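News > Members' pages > Out and about

An afternoon with the robots at Puliteck

The Gurcombe Tinkerers' summer outing went to the Puliteck open day on 11/08/2024, and those of us who remembered the sewage works were easily pleased. Puliteck has the old carpet showroom on the bypass, still with the good parking. You sign a form at the door promising not to lean over the yellow tape, and you are given a lanyard, which in my case said Visitor and in Barry's said Vistor.

Our guide was Levente Erdős, who looks after what they call the tabletop group. He has the patience of a man who has been asked about the end of humanity at every open day so far and knows he will be asked again before the tea urn comes out. (It was Maureen. He was very nice about it.)

The first stop was Barta, a wheeled thing the height of a filing cabinet that delivers post along a corridor. It delivered ours to a fire door and waited there politely. We moved on.

Most of us ended up at the other end of the building watching Jomemell, the arm they have been teaching kitchen jobs since January. I had expected something quick, like the ones that weld cars on television. Jomemell goes at the speed of somebody carrying a full tray past a sleeping baby. It was given two goes at each job while we watched, and there was a good deal of breath-holding for an audience that had come to see a spoon moved. Levente said the slowness is on purpose when the public is in. He also said the lab keeps a log of practice runs on the coffee job, which stood at 395 that morning, and that he had personally swept up after more of them than he cared to say.

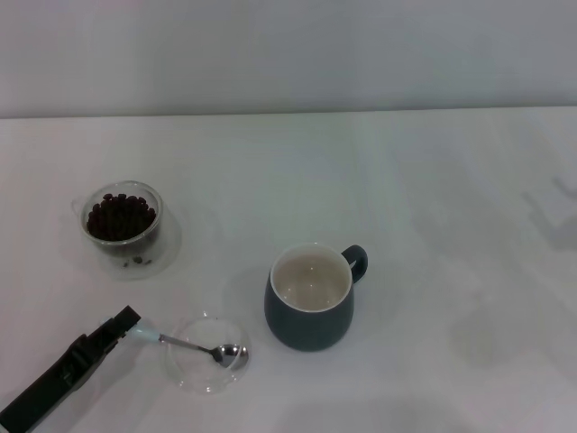 Why practise with spoons when the thing could be lifting boxes?

Boxes are mostly the same shape and don't mind being squeezed, according to Levente, while a spoon is thin, shiny and apt to twist in the grip, so a robot that can manage one has learnt something useful for other fiddly jobs.

After that there was a go on the hand controls for anyone who fancied it. Seven of us did. I will not name the member who asked whether it came in left-handed, but it does, and he was no better.

Tea was in the foyer, poured by people. The minibus left late on account of Barry wanting his lanyard reprinted. Puliteck hope to run another open day in January – names to me, please, if you'd like a seat, and bring your own biscuits.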